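Home » Setum moves its secondhand suits and sneakers to Gradley Street

The first thing Setum sold in its new shop was the old shop's doormat. A customer asked, the register was already plugged in, and 20 dollars changed hands.

The Flirnside clothing label opened on Gradley Street in December, after three years in a basement where tall customers tried on hats at their own risk. The new place measures 372 square feet, which the lease describes as "generous."

Setum buys men's suits from estate sales, takes them apart and puts them back together as jackets you could wear to a concert or, with some nerve, to a closing. No two match. Most cost 200 dollars, and the price tag lists everything that used to be wrong with the garment. 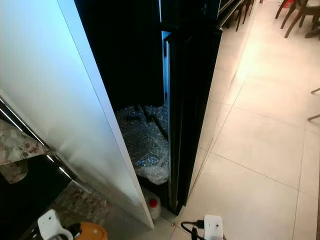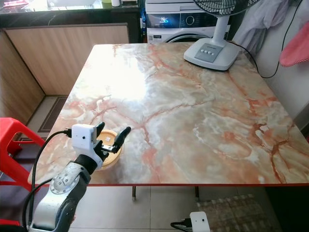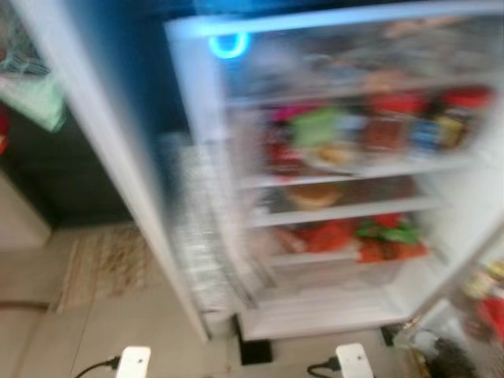
Behind the doors on Gradley Street, and a marble-patterned table.

Rent is the part everyone on the block wants to discuss. Gradley Street lost its shoe repair shop and its good bakery in the same spring, and the landlords answered with a banner reading "Retail Is Back." Setum signed for 21 months – long enough to buy a decent sign, short enough to keep the receipt.

The next collection, called Jaramillo after the street where the label's first sewing machine turned up, is due in March. It has eight jackets and one pair of pants. The pants are said to be difficult.

Setum opens at 11 a.m., or when the person with the key gets there.

Print this story | E-mail this story

Related stories
Flirnside's last hat shop changes hands
Parking on Gradley Street: still a rumor
Where to get a zipper fixed before winter

Contact us | Copyright Flirnside Monthly | Back to top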